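Print this page | E-mail this page

Stotus Curtain Track System – Installation Guide
Section 4: Hanging and Leveling the Fabric

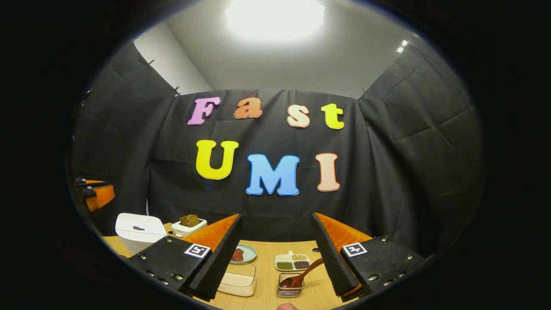 Complete Section 3 before starting. The track must be fixed at every bracket point and the end stops left off on the loading side.

4.1 Loading the carriers

1. Slide 13 carriers onto each full-length track. For the short Partington track, use 9.
2. Check that all carrier wheels turn freely. Replace any that drag.
3. Fit the end stop and tighten the set screw a quarter turn past contact.

CAUTION: Do not use a power driver on the set screw. The thread is aluminum and strips easily.

4.2 Attaching the panel

1. Lay the panel face down on a clean surface with the header tape toward you.
2. Clip the first carrier hook into the outermost pocket.
3. Work inward, one hook to every second pocket. Heavy fabrics (Drandberg blackout, all widths) take a hook in every pocket.
4. Raise the panel with a second person supporting the free end.

NOTE: The maximum load for one full-length track is 18 kg, including carriers and hem weights. Check the fabric label before hanging lined panels.

4.3 Setting the drop

1. Measure from the underside of the track to the floor at both ends and at the center.
2. Use the smallest of the three readings. Subtract the floor clearance given in Table 2.
3. Move the hooks up or down in the header tape until the hem is even.
4. Leave the panel hanging overnight, then measure again – some fabrics drop slightly under their own weight.

Panels with a finished drop over 1,446 mm need a weighted hem. Insert the chain from the seam side and close the opening with two stitches.

WARNING: Keep fabric clear of light fittings and heaters at all positions of travel.

Section text revised 11 May 2021, Z. Surdu.

Contact | © Stotus | Back to top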